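2025-05-25

Bond spreads notebook, Fatska desk. Reran the Tusov bank sheet with the March figures. Sovereign holdings now 36 per cent of the book, was 38. Lebrun series still has a gap, left it blank for now.
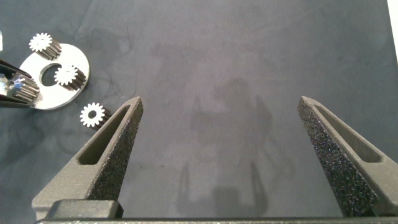 Why did the holdings share fall? Two of the older bonds matured and the cash went to the central bank deposit.

Checked agianst Benudard's table, matches to the second decimal. 5 year yields fine. 7 year ones are off, I think they use mid prices and we use bid. Ask before changing anything.
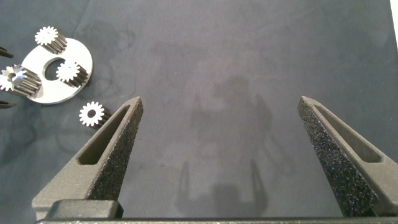 Which yield do we use in the chart? Bid, same as last quarter, with a footnote saying so.

To do: fill Lebrun gap, relabel the left axis (says millions, shoud be billions), send new sheet round.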